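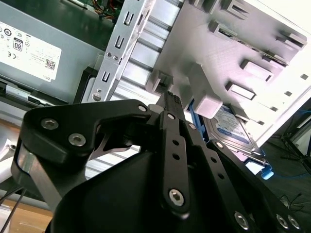 Nolico is going shopping for robots. The computer refurbishing shop in Lison said on 10/3/23 that it has approved money for a second robot station at its Tillman Street building, with a third penciled in if the first months go well. The stations will work on office desktops, opening them up and handling the parts inside, and anyone who has ever gotten a hand into one of those cases knows how tight it is in there. A gripper fingertip has to get up close to a small gray plastic tab on the drive cage, with sheet metal on one side of it and a hard drive in a blue carrier tucked underneath. Jobs like that are what Nolico wants its new money spent on.

"I've wanted to do this for years, and now I get to do it with a real budget line," said operations manager Huguette Ross, who laughed when asked how long the spreadsheet had gotten. "It's long! But it's the fun kind of long."

The shop took in 1,366 desktops in September, its busiest month yet, and its people got through 1,104 of them. The rest are stacked on pallets near the loading door. Ross's plan is for the second station to cover nearly 300 machines a month once it is running full days, enough to keep the pallets from creeping any farther toward the break room.

The project goes by the name Drerkonora, which Ross says came out of a naming contest with very few rules.

What makes the plan interesting for other shops is how the money is split up. The arm is a single line. Grippers, spare fingertips and screws get their own line, and so do the cameras and cabling. Then comes a part of the budget that Sneha Shukla, who runs the bench, fought hard for: holders. Each desktop model needs its parts set down in the same place every time, and Shukla wants a full set of fixtures bought or printed for every case style before the arm is even ordered.
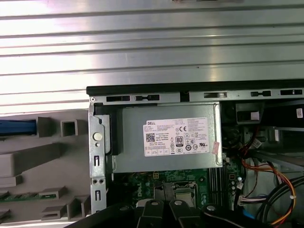

"If a memory module is lying any old way on the table, you spend your whole day teaching the robot about tables," Shukla said. "Give it a good holder and you can get on with the computer. I'd give up a fancier arm to have more holders, and I told Huguette so, probably more often than she wanted to hear it."

Her list also includes better lighting. Bare metal throws a lot of glare, and she has asked for diffused lamps on adjustable mounts at each station, along with a week of setup time that nobody is allowed to borrow for other work.

Selim Canpolat, who handles purchasing, is getting quotes now. He is asking each supplier to price a service visit separately, to list delivery times for wear parts, and to send a gripper for a trial on Nolico's own desktops. He wants the trial to cover power supplies, drives and memory, in cases from different years, dust and all.

"A demo on a clean block is nice to watch," he said. "I want to see it in one of our cases, with the cables flopping around."

No jobs are being cut, Ross said. Two bench workers will move over to run the stations, and training hours for them are in the budget from the start. Innes Dunbar, one of the two, has already been staying after his shift to watch and ask questions, and has opinions about fingertip shapes that he is glad to share with anyone standing nearby.

"You start noticing every little latch," Dunbar said. "I've opened these machines for ages and I never thought about which way a tab wants to be pushed. It's great. I go home and look at the toaster."

Quotes are due at the end of the month. Canpolat said shops in the area that are planning a similar purchase are welcome to ask for a copy of his supplier checklist, which is available at the Tillman Street front desk.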